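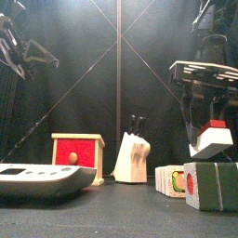
Vinaigre blanc, bicarbonate et compagnie : ce que je garde, ce que je laisse

Mis à jour le 14 juillet 2024

On m'envoie régulièrement des listes d'astuces ménagères, toujours les mêmes, recopiées d'un site à l'autre avec les mêmes fautes. J'en ai essayé une bonne partie dans ma cuisine et je reste méfiant. Voici où j'en suis.

Le mélange vinaigre et bicarbonate

La recette vedette. Ça mousse, donc on se dit que ça travaille. Or l'un est acide, l'autre basique, et une fois la mousse retombée il reste surtout de l'eau avec un peu d'acétate de sodium. Dans un évier bouché par des cheveux, l'effet est nul. J'ai fini par dévisser le siphon au-dessus d'une bassine, comme j'aurais dû le faire dès le premier soir. Une ventouse à 4 euros fait mieux que tous les volcans de cuisine.

Pris séparément, les deux produits rendent service. Le vinaigre détartre la bouilloire (100 ml complétés d'eau, on fait chauffer, on laisse reposer, on rince deux fois). Le bicarbonate en pâte décolle le brûlé au fond d'une casserole en inox. Pas sur l'aluminium, qui noircit.

Et jamais de vinaigre avec de la javel. Le dégagement est toxique, même fenêtre ouverte.

Le marc de café dans les canalisations

Je lis encore que le marc « dégraisse les tuyaux ». Mon voisin Umut Kaplan y croyait dur comme fer jusqu'à la facture du plombier : 114 euros. Le marc se tasse, la graisse le colle, et on obtient un bouchon bien compact. Au compost, ou à la poubelle.

Les éponges au micro-ondes

Oui, la chaleur tue une partie des microbes d'une éponge humide. Une partie seulement, et une éponge sèche peut prendre feu. J'ai arrêté. J'utilise des lavettes en coton qui passent à 60 degrés avec les torchons, et une brosse pour les plats. Si vous tenez à l'éponge, essorez-la, laissez-la sécher debout et changez-la souvent. Celles dites antibactériennes coûtent plus cher et je n'ai pas vu la différence à l'usage.

Le citron partout

Une moitié de citron frottée sur une planche en bois, avec du gros sel : l'odeur d'oignon s'en va à peu près, l'odeur d'ail beaucoup moins. Sur le marbre ou la pierre calcaire, à éviter absolument, l'acide laisse des marques mates qui ne partent plus. J'ai une belle trace ronde sur un rebord de fenêtre pour le prouver.

Les pastilles de lave-vaisselle « pour tout nettoyer »

Dans le four, dans la machine à laver, au fond des toilettes, sur les joints. Ce sont des produits très alcalins, faits pour un appareil fermé. À la main, sans gants, c'est une mauvaise idée. Pour la vitre du four, du savon noir, une demi-heure de patience et un grattoir à lame tenu bien à plat.

Ce qui marche, sans miracle

– Faire tremper tout de suite les plats de féculents, à l'eau froide. L'eau chaude cuit l'amidon et le colle davantage.
– Nettoyer le filtre de la hotte avant qu'il goutte. Eau très chaude, liquide vaisselle, une nuit s'il le faut.
– Dépoussiérer la grille derrière le réfrigérateur. Je le fais en janvier, appareil débranché.
– Laisser le hublot du lave-linge entrouvert.

Courrier

Taner Duman me demande si les boules de lavage sans lessive valent quelque chose. J'ai lavé des torchons avec, puis des torchons à l'eau seule. Je n'ai pas su dire lesquels étaient lesquels. Gardez votre argent, et mettez plutôt un peu moins de lessive que ne l'indique le bouchon doseur si votre eau est douce.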